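Ticket 1000 – Tâche « petit-déjeuner », croissant à sortir de la planche
Projet : Fenham (chores cuisine, simulation)
Ouvert par : Sânziana Pop
Assigné à : Kaan Yurt
Priorité : haute
Statut : en cours

Sânziana Pop
Ouvert vendredi 12 septembre 2025

Consigne donnée à la politique : « prendre le croissant sur la planche et le poser sur la serviette ». Main gauche ouverte, paume vers la table, s'arrête à côté de la planche et plus rien. Pas d'erreur dans les logs, pas de timeout avant la fin d'épisode. Relancé 17 fois avec la même graine, 17 fois pareil. Avec une autre graine ça passe de temps en temps, donc pas un souci de portée du bras je pense.

Version : Vaser, branche principale, checkpoint de lundi. Caméra tête, rien de changé côté rendu.
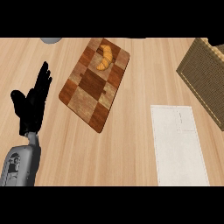

Ce qui m'embête : Encarnación veut montrer la tâche à Wamine et chez eux la question est toujours la même, est-ce que ça peut débarrasser une table oui ou non. Pour l'instant ma réponse c'est non, pas sans quelqu'un derrière.

Kaan Yurt
Vu. Questions en vrac :
- la position du croissant est bien tirée au hasard ou figée ?
- pinces ou mains dans la config ? J'ai vu passer les deux noms dans le yaml
- tu as l'épisode complet ou juste la fin ?

Sânziana Pop
Figée pour la graine en question. Mains, le yaml garde l'ancien nom, faudra nettoyer. Episode complet sur le partage, dossier fenham/petitdej.

Kaan Yurt
Regardé. La cible de saisie est calculée par rapport au centre de la planche, pas du croissant. Avec le croissant vers le haut de la planche, l'écart est trop grand, le filtre de sécurité rejette la saisie et renvoie la main à sa position d'attente. En silence. D'où le blocage sans erreur.
Je corrige le repère d'abord, le log manquant ensuite.

Brijesh Rajput
Je me permets, j'ai eu le même genre de truc sur Sotomayor avec le tri de visserie. Le filtre rejetait tout ce qui était à plus de 300 mm du point de référence. On avait mis deux semaines à comprendre vu que rien ne s'affichait. Mettez un warning, même moche.

Kaan Yurt
Fait, warning ajouté. Repère corrigé aussi. Sânziana tu peux relancer stp, avec la variante tomate en plus, les deux bras actifs.

Sânziana Pop
Relancé. Le blocage de gauche ne se reproduit plus sur la graine d'origine. Par contre sur la variante à deux bras j'ai un nouveau comportement : le bras droit prend l'initiative et le gauche attend son tour, même quand la consigne ne parle que du croissant. Le warning ne sort pas, donc a priori c'est pas le filtre.
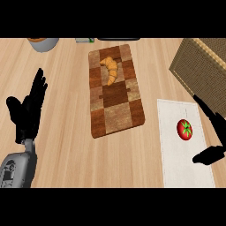 Capture 2 : variante tomate, main droite côté serviette, main gauche ouverte près de la planche.

Leandro Palacios
L'arbitrage entre bras choisit l'objet le plus proche d'une main, consigne ou pas. C'est connu, on l'avait laissé comme ça en janvier pour aller plus vite. Je peux brancher la consigne dessus mais faut réentraîner la tête d'arbitrage, pas juste un patch.

Encarnación Vallejo
Pour Wamine, on en est où concrètement ? Je ne veux pas leur vendre un robot qui range la cuisine.

Leandro Palacios
Un objet, un bras, table dégagée autour : présentable, en simu. Deux objets et deux bras : non. Sur le vrai robot je ne promets rien, un croissant ça s'écrase et notre modèle de contact le traite comme un bloc rigide.

Encarnación Vallejo
Ok on montre un seul bras et on dit que c'est de la simulation. Ticket séparé pour l'arbitrage svp.

Kaan Yurt
Ticket séparé ouvert, assigné à Leandro. Celui ci je le laisse ouvert tant que le yaml n'est pas nettoyé. Sânziana, renvoie moi les logs de la graine d'origine quand tu peux, je veux verifier que le warning sort bien si on remet l'ancien repère.

Sânziana Pop
Logs déposés, même dossier.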